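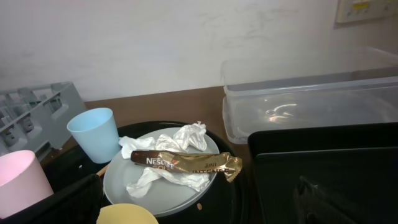 Figure 1. Plate with tissue and a 3IN1 coffee stick sachet, on the round black tray.

What Gets Left on the Tray: Wrappers, Crumbs and Shared Dishes in a Student Kitchen
Da-eun Sung
Household Studies project report, Skurkbridge College
Submitted 2025-07-31

1. Background

The shared kitchen on the second floor of Lema House has a sink, a counter, a dish rack and a set of rules taped inside a cupboard door, where they are safe from being read. The rules say that dishes are to be washed after use. They do not say what to do about the stuff on the dishes, and my project began with that gap.

Last October I lived next door to this kitchen and did my share of complaining about it. My complaint was that people were lazy. My supervisor suggested this was a mood and I should go and find a question. The one I settled on was: when somebody leaves a plate behind, what is on it, and does that affect how long it stays?

2. What I mean by a snack plate

Most of the trouble in Lema House does not come from dinner. Dinner pans are big and embarrassing and they smell, so they get dealt with. The trouble comes from breaks. Someone makes a coffee from a stick, eats something that produces crumbs, wipes their fingers and goes back upstairs to a lab report.

Figure 1 is a good specimen. The tissue takes up most of the plate, the torn Nescafé sachet lies across it, and the actual evidence of food comes down to a few tiny brown crumbs near the rim. There is very little washing up in it. Nearly everything on that plate is trash, and the dish rack is right there behind the cups.

I started calling this a "saucer bin," although the plate is not a saucer and I was asked in my midterm review to stop. The name stuck anyway, at least with me.

3. Method

I kept a notebook and visited the kitchen twice a day for five weeks, once before lunch and once after the evening rush. At each visit I wrote down what had been left out, whether it held food, trash or both, and whether it had been there last time. I did not move anything. This was much harder than it sounds, and in the second week I had to start keeping my hands in my pockets.

I also talked to residents when they came in. I told them what the notebook was for, and this almost certainly made them tidier while I was standing there. One washed a clean mug in front of me.

I had planned to use the Nostora survey form, which our department likes, but it asks people to rate their own cleanliness and everyone I tried it on gave themselves the top score. I dropped it.

4. What I found

Plates with trash on them stayed longer than plates with food scraps. Scraps look like they will become a problem. Dry tissue looks as if it could wait until the end of term.

Trash also seemed to invite more trash. A plate with one wrapper on it would often have a second by evening, and the residents I asked said they had assumed the plate was "already being used for that." Nobody I spoke to remembered starting one.

The tray is part of this too. It came into the kitchen so that wet cups would have somewhere to stand. Once cups, a bowl and the odd chopstick were living on it, the tray read as a place where things were allowed to be, and anything set down there felt halfway put away. I heard the phrase "it's on the tray" used as a complete defense.

Size of container mattered less than I expected. The big clear storage box on the counter hardly comes up in my notes. People will walk past a large box to balance a wrapper on a plate – I think because a plate is already dirty and costs nothing to dirty further.

5. What I tried

For the last week I put a small open tub for wrappers beside the tray, with no sign on it. Signs in Lema House attract replies. The tub filled up with tissue and coffee sticks, and my notes for that week list fewer trash plates than any week before. One week is not much, and exams had ended, so I would not build a policy on it.

6. Problems with the study

I was the only observer, and I was an annoyed one. I also drink stick coffee. At least two entries in the notebook describe plates that may have been mine.

Comparing Lema House with the Gokevitz building, as first planned, fell through when their kitchen was closed for new flooring. I would still like to see it done. They have no tray over there, and I want to know where the wrappers go.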